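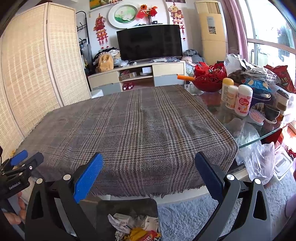

# Clearing and Resetting a Shared Glass-Top Table

This guide is intended for residents of Pelavstead who share a common table and are responsible for keeping it in usable condition. It applies to glass tabletops that are partly covered by a cloth and partly left bare. The full procedure should be completed every Friday. A shorter version, given at the end, may be used on other days.

## Before starting

Gather the following:

- two dry cotton cloths
- a bowl of warm water with a drop of dish soap
- one small bag for recyclable plastic
- a tray or shallow box for items that belong in another room

Move the trash bin to the table edge, under the fringe of the tablecloth. If the bin already holds crumpled paper and snack wrappers, press the contents down and check that there is space for more. Otherwise, empty it first.

## Procedure

1. **Remove packaging.** Begin with the snack bags. Any bag that still contains food should be folded over, clipped and returned to the kitchen. Empty bags go in the bin.

2. **Sort the plastic bags.** Clear and gray bags tend to collect in a heap at the back corner. Flatten each one, fold it lengthwise and set it aside for reuse. Torn bags go out with the recycling.

3. **Group the bottles.** Stand all bottles together with their labels facing forward. Wipe the caps and the bases, as a sticky base will leave a ring on glass. Bottles that are used in the bathroom should go on the tray.

4. **Return personal items.** A hairbrush should not be stored beside a bowl or a cup. Place it on the tray, and carry bowls and cups to the sink.

5. **Lift the decorative basket.** Hold an openwork basket from underneath with both hands. Dust the gaps with a dry cloth before putting it back.

6. **Clean the glass.** Wipe from the back edge toward the front with a damp cloth, then dry at once with the second cloth. Do not let water run under the tablecloth.

7. **Straighten the tablecloth.** On a checked or plaid cloth, use the woven lines as a guide and align one of them with the table edge. Shake crumbs into the bin - not onto the rug - and comb the fringe flat with the fingers.

## Care of the rug

Fluffy rugs hold crumbs well below the surface. Vacuum slowly in one direction, then in the other. Keep the bin beside the rug and off the pile.

## Short version

On other days, complete steps 1, 4 and 7 only. Leave the tray by the door when finished.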